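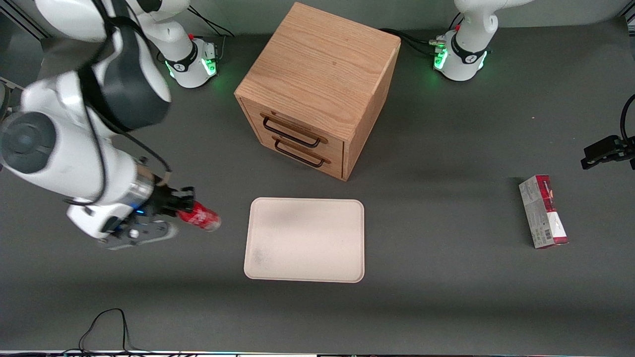

Binholm Home Heating Trial: progress report, second quarter
Prepared for the Lisham Fund by Mahsa Mahmoudi

Where we stand

The grant paid for draft sealing and attic insulation in 100 older homes in Binholm. Work is finished in most of them. The spending is on plan and I have no complaint about the crews. My doubts are about the savings figure, and I would ask the Fund not to repeat it in public yet.

Purside, the contractor that reads the meters, reports that the average home spent 300 dollars less on heating than in the winter before. I have been through their worksheet twice. It compares a mild winter with a hard one and makes no allowance for the weather. It also drops homes where the meter was changed partway through. Those homes may well have saved money too, but leaving them out makes the average look firmer than it is.

I asked for the raw readings in April. What came back was a set of charts. I have asked again.

The household survey

We mailed 2000 survey forms across the town, including to homes outside the trial, and got 601 back. Purside calls this a strong response. I would call it fair, and heavy with people who already like the program. Renters hardly show up at all, and they live in the draftiest buildings.

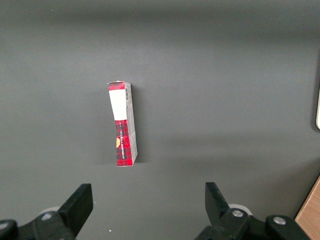 The question on comfort gave us the most trouble. People were asked to rate their rooms from one to five, with no word on which rooms or what time of day, so a warm kitchen at noon counts the same as a cold bedroom at 6 a.m. The form itself did not help. It was printed sideways down the back of a folded card, much like the small white lettering that runs the length of that plaid box, and several people wrote to say they gave up on it. The next version will be one flat sheet in large type.

Zarei window kits

The Zarei kits were added to the plan late, against my advice. Residents were meant to fit them without help. From the calls we get, a good share are still in the closet. I can't tell you what the kits save, and neither can the supplier, whose claim rests on a test in a single house.

Money

No request for extra funds this quarter. I am holding back the last payment to Purside until the raw readings arrive.

Next quarter

Finish the remaining attics. Redo the savings sum with the weather taken into account and the dropped homes put back in. Visit rented buildings in person, in the evening, when tenants are home. Decide whether to buy more window kits; my vote today is no.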